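The Case for Keeping the Open Hall at Gametstead

The proposal to close in the upper floor of the Gametstead hall has been before the trustees since January. It would extend the mezzanine across the full width of the building, producing two complete stories where there is at present one tall room with a gallery on its sides. The arguments for the change are serious ones. Floor space in the town is scarce, heating a high room is expensive, and the lending library and the evening classes have both outgrown their quarters. This essay argues that the proposal should nevertheless be declined, and that the money set aside for it should be spent on the existing room.

The first consideration is use. A hall of this type earns its place by accepting activities that do not fit elsewhere. The spring seed exchange, the blood drive, the regional chess meeting and the furniture repair days all depend on a single floor with clear height above it. At the last repair day, some 200 residents passed through between morning and late afternoon. Under the proposed ceiling the same number could be admitted in law, but the character of the day would change. Noise that now rises and spreads would be held at head height, and people who find crowded rooms difficult would be the first to stay away.

Nimal Mollah, whose report for the trustees set out the case for enclosure, argues that large gatherings occupy the building on too few days to justify its shape. The point deserves a direct answer. A room should be judged by the worth of what it permits as well as by the hours in which it is full. A town may hold a funeral reception for 100 people only a few times in a year, yet those are the days on which residents most need a public room, and the next hall of comparable size is at Uleditz, 7 miles away by a road that is often closed in winter. It is no hardship to leave such a room partly idle on an ordinary afternoon.

The second consideration is supervision. In a building on two closed levels, each floor requires its own attendant, its own sign-in desk and its own plan for evacuation. The report allows for one additional part-time post. Anjana Mollah, who drew up the present duty schedule, has estimated that two would be needed, and her estimate appears the more careful of the pair. An open gallery allows a person upstairs to see what is happening on the main floor and to be seen from it. Parents make constant use of this arrangement. So do teachers, who can let older students work above while younger ones remain below.

The comparison with Sirgate has been made often and requires some care. The hall there was enclosed in stages, and its upper rooms are well booked. It also had tall windows on both long walls, so that each new floor received daylight of its own. Gametstead has no such advantage. The rooms created over the main floor would be interior rooms, lit and ventilated by machinery throughout the year, and the running costs of that machinery – fans, filters and the labor of servicing them – appear nowhere in the published figures.

A more modest program would meet a good part of the need. The gallery could be furnished properly with reading tables and low shelving, the acoustic treatment postponed under the previous budget could be carried out, and the storerooms could be cleared for small classes. The lighting should be reviewed at the same time. Two round fixtures glow on the white ceiling, with a strip of rectangular panels farther back toward the rear balcony, and any new scheme should respect the broad white beams that divide the ceiling between them. The dark metal railings along the upper floor should also remain, as they mark the edge of the gallery without hiding one level from the other. The trustees are asked to obtain a price for this work before they vote on enclosure, and to publish both sets of costs together. 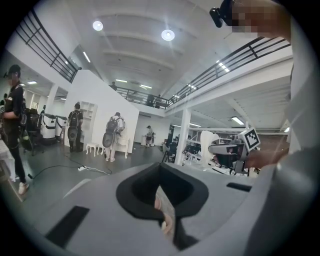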